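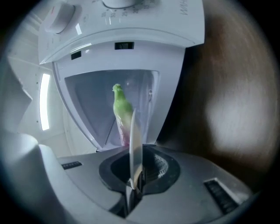

Châu Ngô m'a écrit après mon dernier billet que trier les démonstrations à la main était une perte de temps, qu'il suffisait d'en enregistrer davantage et que le réseau se débrouillerait avec les mauvaises. Je le pensais aussi au printemps ! Et puis j'ai relancé l'entraînement sur le jeu de Marnbridge, une fois avec tout, une fois avec les épisodes triés, et je trie maintenant tous les vendredis matin avec un grand café.

Alors voilà comment je m'y prends, dans l'ordre, avec les bêtises que j'ai faites en route. La tâche, pour ceux qui arrivent : mettre un légume dans un micro-ondes et l'en ressortir, en apprenant uniquement à partir de démonstrations faites avec une pince tenue à la main. La caméra est sur la pince, grand angle très courbé, coins noirs, vous connaissez. On avait 2410 épisodes bruts au départ. Il en est resté 912 après tri, et c'est avec ceux-là que la politique est la meilleure sur notre banc de test (je mets les courbes dans le prochain billet, elles sont moches mais lisibles).

Ce qu'il vous faut avant de commencer

Les vidéos, les poses de la pince reconstruites et l'ouverture des doigts, le tout sur la même horloge. Si vos horloges ne sont pas alignées, arrêtez-vous tout de suite et réglez ça, sinon vous allez jeter de bons épisodes en croyant que la personne hésitait. Chez moi le décalage venait du démarrage de l'enregistreur et je l'ai cherché trois jours dans le mauvais fichier...

J'utilise Mumby, notre petit outil maison, pour lire la vidéo avec les courbes en dessous. N'importe quel lecteur fait l'affaire tant qu'on peut avancer d'une image à la fois au clavier. La souris, sur un après-midi entier, c'est la tendinite assurée.

Étape 1 – couper le début et la fin

Presque tous les épisodes commencent par un moment où il ne se passe rien : on a lancé l'enregistrement, on se place, on respire. Coupez. Je garde une demi-seconde avant le premier vrai mouvement de la pince. À la fin c'est pareil, une demi-seconde après le relâchement. Ne faites pas ça à la vitesse seule avec un seuil automatique : une main qui tient une pince tremble toujours un peu, et mon premier seuil gardait tout. Le deuxième coupait les approches lentes, qui sont les plus précieuses du lot.

Étape 2 – regarder la trajectoire avant l'image

Ça paraît bizarre, mais ça fait gagner un temps fou. Affichez la position de la pince dans l'espace, sans la vidéo. Une bonne reconstruction donne une courbe continue. Si vous voyez un saut, l'épisode part dans un dossier à part, « à refaire ». Les surfaces blanches et lisses sont pénibles pour ça : peu de points d'accroche, des reflets, et le suivi se perd juste au moment où on approche de l'appareil. À Stercombe on a le tout dans une pièce blanche, donc on cumule !

Pour rattraper une partie de ces épisodes, j'ai relancé la reconstruction avec 2000 points par image environ, bien plus que le réglage d'origine. C'est plus lent, je le laisse tourner la nuit.

Étape 3 – marquer le contact

Je pose un repère sur l'image où le doigt touche l'objet, ou l'assiette s'il y en a une. Un seul repère par prise. C'est l'étape la plus longue et celle où deux personnes ne sont jamais d'accord, surtout quand le doigt passe devant l'objet et en cache une partie. Ma règle : dans le doute, je me fie à la courbe d'ouverture et je prends l'image où elle cesse de descendre. Au moins c'est toujours la même erreur.

Avec une assiette, attention, la géométrie change complètement. On ne vise plus le légume, on vient chercher le rebord par en dessous, et le point utile se trouve à l'avant de la cavité. J'ai donc séparé les épisodes en deux groupes, prise directe et prise de l'assiette, et chaque groupe a son étiquette. Les mélanger donnait une politique qui descendait pile entre les deux, sur rien du tout.

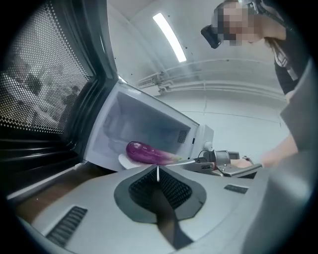 Deuxième chose sur les assiettes : laissez dans le jeu des positions où le rebord dépasse un peu de la cavité, et d'autres où il ne dépasse pas. J'avais tendance à ne garder que les faciles, sans m'en rendre compte, et ça se voyait au test.

Étape 4 – noter, vite

Chaque épisode reçoit une note de 1 à 4. Un, on jette. Deux, on garde pour plus tard. Trois et quatre vont à l'entraînement. Je m'oblige à noter en moins de dix secondes, sans revenir en arrière. Une hésitation suivie d'une correction, je mets trois : la correction apprend quelque chose au réseau. Une hésitation sans correction, deux.

Le lendemain, je renote une vingtaine d'épisodes au hasard sans regarder mes notes de la veille. Si ça diverge trop, je recommence le lot (ça m'est arrivé deux fois, et j'ai râlé deux fois).

Étape 5 – exporter sans rien écraser

Ne supprimez jamais les fichiers bruts. Mumby écrit une simple liste à côté, avec les coupes, les repères et la note, et c'est cette liste que lit l'entraînement. La mienne date du 14/8/18 et je peux toujours la rejouer telle quelle. Pour la suivante, prévue en septembre, je voudrais ajouter une étiquette pour la porte, qu'on traite pour l'instant comme un décor alors qu'elle gêne une approche sur deux par la gauche.

Châu, si tu lis ça, envoie-moi tes épisodes non triés, je les passe dans la même moulinette et on compare les deux versions sur le même banc.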